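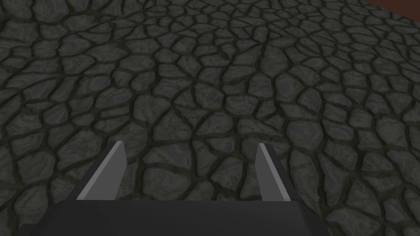

I've spoken at three public inquiries now, and before the first one I was so nervous I read my whole statement into the bathroom mirror. Twice. If you've been asked to give a statement to a public inquiry as a resident (or a worker, or a relative), this is how I go about it these days.

## Start with a timeline

Don't start with the statement. Get a notebook and write down every date you can remember, in any order, with a word or two next to it. For the Melia Court inquiry mine began with "December, alarm panel beeping again" and went on for pages. Then dig out your emails, letters and texts and fix the dates you got wrong. I got plenty wrong!

Put a question mark next to anything you can't back up. You can still use it, you just say "I believe it was before Christmas" and carry on.

## Write it the way you talk

1. Say who you are and how you're connected. One paragraph is plenty.
2. Number every paragraph. The lawyers will send you to "paragraph 27" and you want to get there fast.
3. Keep what you saw apart from what you heard. If Mrs. Collet downstairs told you the door was jammed, write that she told you.
4. Leave the feelings in. I cut all mine the first time and was sorry afterward.
5. Give every document you mention a label, like EX1, and use that same label everywhere.

My first draft for Melia was almost 200 paragraphs, which was silly. Edin Nikolovski, our union rep, went through it with a green pen and asked me "did you see this?" next to about half of them. Painful, but it was a much better statement when he gave it back.

## Before you sign

Read it out loud from start to finish. You're signing to say it's true, so if a sentence has been tidied up by the legal team and doesn't sound like what you meant, ask for it to be changed. They're used to it. Mine had "I was dissatisfied with the response" and I had it put back to "I was furious."

Check who will see it too. Most statements end up published, so ask early about blacking out your address, your phone number and anything medical.

## On the day

- Bring a printed copy, clean, no scribbles. Ask first if you want notes with you.
- Eat something. The Drerorow hearing ran two hours late and I'd had a coffee and half a banana.
- If you don't understand the question, say so.
- "I don't remember" is a perfectly good answer.
- Ask for a break when you need one (I cried at Drerorow and the chair stopped everything for ten minutes, very kindly).

Take somebody along. Maximiliano Painemal sat behind me both days and didn't say much, and I was so glad he was there.

Afterward you'll get a transcript. Go through it within the deadline and send in corrections, especially names. Mine had my old street, Nuka Street, down as "Newcastle" all the way through.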